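INDIRDALE, Jan 27, 2023 - Murneo is opening early sign-ups for Nillov, a small home hub that ties your lights, locks and thermostats together in one app, and we can't wait to get it into your living rooms! 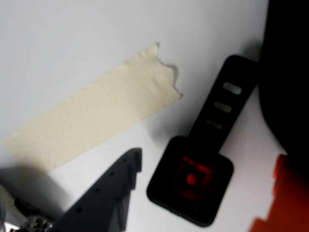 SMART HOME

Nillov works with 155 devices from day one, and setup takes around 11 minutes. It keeps your routines stored at home, so the lights still come on at dusk when the internet is down.

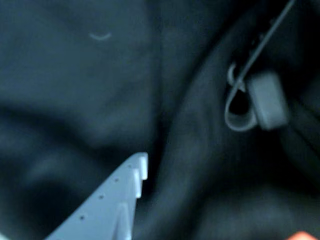 Our testers in Indirdale and Montecinos lived with the hub for 90 days and sent us pages of notes (thank you, all of you!). The button got bigger, the night light got dimmer, and the wall bracket was redrawn twice. It now has a line of small round holes like the four along the pale plastic finger shown here, so you can pick the height that suits your wall.

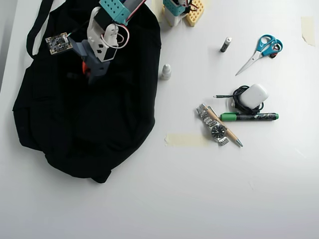

Availability

Nillov ships in February to homes in Indirdale and Montecinos, with more towns to follow in spring. Everyone who signs up early gets 21 ready-made routines, including our favorite, the slow sunrise. Sign-ups are open now in the Murneo app.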